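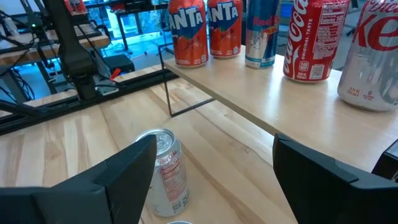 So I finally did something about the drinks situation. Ever since I cleared the bottom of the fridge in January (long story, there was a leak) the cans have lived in a cardboard box by the back door, and every time somebody wanted one they dug through the whole thing and left it worse than they found it.

My friend Mawar had a little raised shelf she wasn't using, just a light wood board on a black metal frame, and she let me have it for the price of a coffee. I love it! It stands right on the table, so you get a second level for cans and you can still use the space underneath. I had looked at a fancy one from Prukano with dividers, but I don't need dividers for soda.

My first idea was to group everything by color, which looked lovely for one evening and then Radek came over and wanted to know where the Diet Coke was. Fair enough. So now I go by who drinks what. Fanta together, Diet Coke together, energy drinks off on their own where I can keep an eye on them.

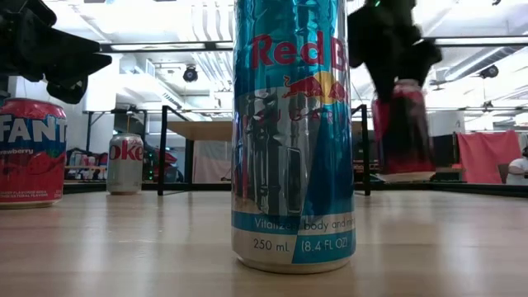 The Red Bull is the sugar-free one, 8.4 ounces, and those cans are tall and skinny so they never sit nicely next to the regular ones. I keep moving them around. Front of the table works best so far – they're easy to grab and I'm less likely to knock one over reaching for something else. The strawberry Fanta is all mine, by the way, and I'm not sorry. Radek says it tastes like lip balm. More for me!

Still to do: find a spot for the sparkling water, which comes in bottles and won't fit under the board at all. I may just put those on the floor of the pantry for now and see if anyone complains.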